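My order with Stulo, the bakery on the ground floor at Clivalholm, was number 655. The order was for a sheet cake with one line of text, "Happy retirement," and a border. The cake that came out on Friday read "Happy retirement comma border."

The cause is easy to trace. Stulo takes phone orders into a form called Skelum, which has one box for the message and another for decoration. My order had both in the first box. The decorator works from a printed ticket and pipes whatever the first box holds. By that rule the cake was correct. 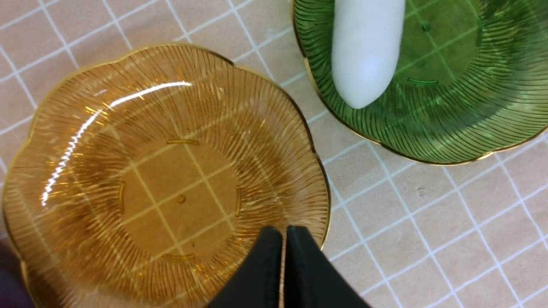
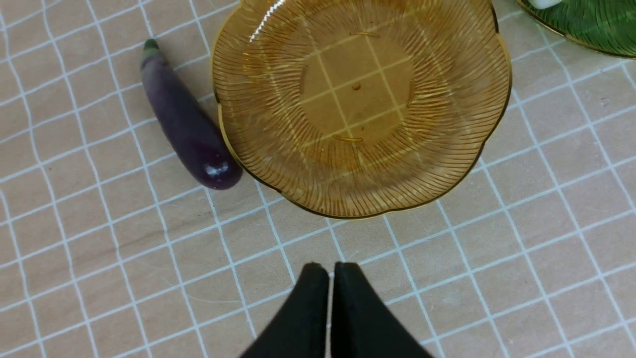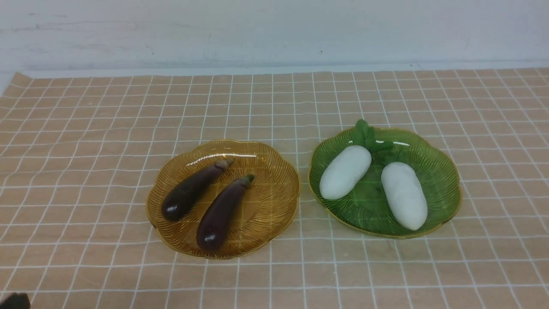

I called at 4 p.m. and was offered a partial refund or a scrape and repipe. I took the repipe. It took 20 minutes, and the second version had the right words but a faint blue shadow where the old icing had been - visible only from the side.

Two suggestions, which I also sent to the shop. First, read the message back to the customer letter by letter, punctuation included. Second, put quotation marks around it on the ticket. Naidu, the other bakery in the building, does both, and I have had no errors there in six orders, although their buttercream is too sweet for me.

The refund question is still open. The receipt lists a lettering fee, and I have asked for that part back.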